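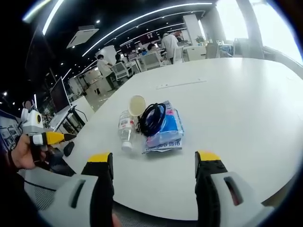
Who decides which home languages a pupil can be given a certificate for?

The school proposes a list and Uneo approves it, and for the first year the list has four languages on it.

News > Drunau Parents' Letter > Schools > Opinion

A certificate for what they already speak

By Hugo Mateos

The letter about the Uneo Home Language Award came back in my daughter's bag folded into a small hard square, so I may have been one of the last parents at Gorkeris School to read it. I have now read it several times. I went to the evening meeting as well, and I came home with more questions than I took.

The plan goes like this. Any pupil who speaks one of the listed languages at home can put themselves forward. They keep a log of when they use it and who with, they record a ten-minute conversation with an older relative or neighbour, and in August they are told whether they have passed. Those who pass get a certificate and wear a coloured ribbon at the leavers' ceremony. The school pays a joining fee of £1000 and the Lacson Trust has offered to cover it for the first year.

It sounds kind, and I believe the people behind it mean it kindly. I grew up in a house where my grandmother's language was for the kitchen and English was for the front door, and I would have liked somebody at school to ask me about it. So I am not against the idea of asking.

What bothers me is the passing and failing. There are 418 pupils at Gorkeris. I would guess that a good many of them understand a grandparent perfectly well and answer in English, as mine do. Under the rules handed out at the meeting, those children do not qualify, because the recording has to be "mainly" in the home language on the pupil's side. We will be telling a fourteen-year-old, in writing, that she has failed at being from her own family. I asked how that letter would be worded. I was told it would be worded sensitively.

Then there is the list. A language gets on to it if Uneo has somebody who can mark the recordings. That is a fair reason for a company to have. It's a poor one for a school, and it means the smaller the language, the less likely it is to be noticed, which I thought was the problem we were setting out to fix. Two families at the meeting asked about theirs and were told it could be looked at in year two. When I asked who pays in year two, the answer was that this could be looked at as well. 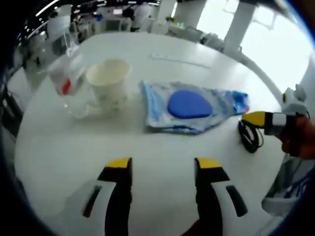
Shiela Umali told me after the meeting that I was making the perfect the enemy of the good, and that her son had spoken more Tagalog to his aunt in the fortnight since the letter went out than in the whole of the winter before it. She said she did not much care who marked the thing or what colour the ribbon was. If it got him to ring his aunt without being nagged, it was worth a form.

I can't argue with the phone calls. I do wonder whether they will carry on once the certificate is in a drawer. We have been here with the reading badges, the walking-to-school charts and the recorder scheme, and I still have the recorder. Children will do a great deal for a ribbon for one term. A language needs rather longer.

I would also like to know what happens to the recordings. An elderly man talking to his granddaughter for ten minutes will say things about his health, his neighbours and very likely his money. The letter says the files are "stored securely by our partner". It does not say for how long, or whether he can ask for his to be wiped. I put the question at the meeting and it was written down on a pad. I have not had a reply, and the sign-up slips are due back before we are likely to get one.

There is a cheaper way of doing some of this. When the old library room was still open, parents used to come in at lunchtime and read a story in whatever they spoke. It was untidy, some weeks only one parent turned up, and the children who didn't follow a word sat there quite happily looking at the pages. There was no list, and a child who only understood was as welcome as one who could answer back. It stopped when the room became an office. I have asked for it to be considered again and was told that timetabling would be difficult. 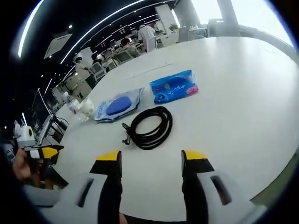
Drunau Parents' Letter, issue 455, page 4

The head's answer, in fairness, was a decent one on one point. She said that pupils will not be made to take part and that form tutors have been asked not to press anybody. She also said that the ribbon could be dropped if enough parents disliked it. I dislike it. A row of children on a stage, some with a ribbon and some without, tells the hall something about each of them that they may not have wanted told.

If you feel the same, or if you feel the opposite, the slip on the back of the school's letter has a box for remarks. Mine was too small, so I used a second sheet. These are the things I have asked for:

- a plain answer on how long recordings are kept, and who can have them deleted
- an entry for pupils who understand a language but do not speak it much
- no ribbons at the ceremony
- a figure for year two, before we agree to year one

My daughter, I should say, wants to do it. She has already picked the great-uncle she will record, and he has already started correcting her grammar. I have signed her slip and put my second sheet in with it.

23 May 2022

Comments

M. (Year 9 parent): The understanding-but-not-speaking thing is my two exactly. I rang the office and was told "they could have a go". At what?

Shiela Umali: For the record it was three weeks, not a fortnight! And he rang her again last night.

Old Gorkerian: I used to do the lunchtime stories. We never had a timetable, we just turned up and somebody moved the chairs.

Pat: Does anyone know if sign language is on the list? It wasn't in my letter.

Hugo Mateos: Pat, it isn't. I've added it to the sheet.

More from the Parents' Letter

Leavers' ceremony: tickets and parking
Why has the homework club moved again?
Second-hand uniform, new opening times
Music lessons: what the Lacson Trust will and won't pay for
Letters: the library room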